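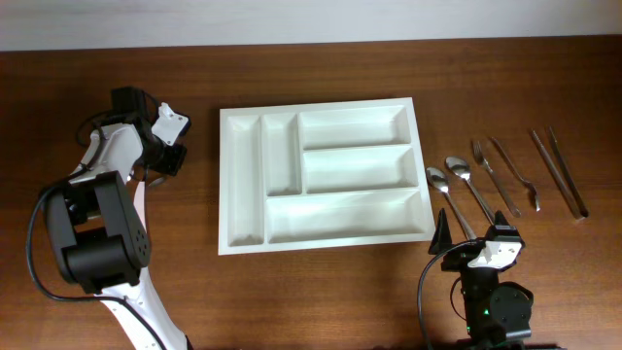 Progress report to the Traltent fund, spring period
Bench rules for small robot arms, Nekcombe workshop

Dear all,

Thank you, once again, for your patience with us over the winter, and for the kind notes that came back after the last report (they were read out over lunch and did everyone a lot of good!). I'm happy to say that the bench rules you are paying for have grown from a few scribbled pages into something people really do use, and I'd like to tell you where we stand.

Where the rules are now

The draft has eight sections, and all but one have been tried at the table. We chose cutlery sorting as our trial task early on, mostly for the reason that everybody knows what a finished tray should look like, and so the arguments stay on the rules and don't wander off into the task. Since January we have logged 432 runs under the draft, and 59 of them were stopped by the operator. I was a little alarmed by that second number at first, but Jasper Leemans went through the log with me one long Wednesday and most of the stops were people doing just what section 2 asks of them: if you're in doubt, stop, and write down why.

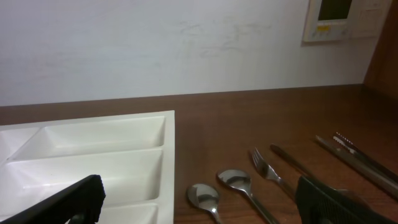 The section on laying out the table took the most time, and I'm afraid it also took the most coffee. Our first version said only that objects should be "within easy reach," and every operator read that differently. The new wording asks for the layout to be agreed and written on the run sheet before the arms are powered, with knives and anything else with an edge named separately. It also says that hands stay off the table while an arm is live, even to straighten a spoon, and I admit that I have been told off under this rule myself.

We had a good visit from the people at Torard, who read the draft with fresh eyes and found three places where we had used "operator" and "supervisor" as if they were the same person. Those are fixed now, and the whole thing reads better for it.

What is still open

1. Cables. Maes has offered us their own checklist for cable routing, and we'd like to fold it in if the wording can be made simple enough for newcomers.

2. The check of the tabletop and grippers before each session. People skip it when they're in a hurry, so we are cutting it down to one short page.

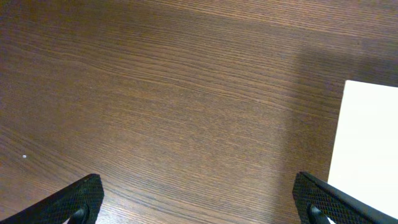

3. Handover between operators. This is the section we haven't tried yet, and we plan to start on it in April.

The budget is on track, and the only change I need to ask you about is moving the printing money into the next period, as it seems a shame to print a draft that still has a gap in it. If you could let me know whether that's all right, I'll send the revised sheet over with the handover section.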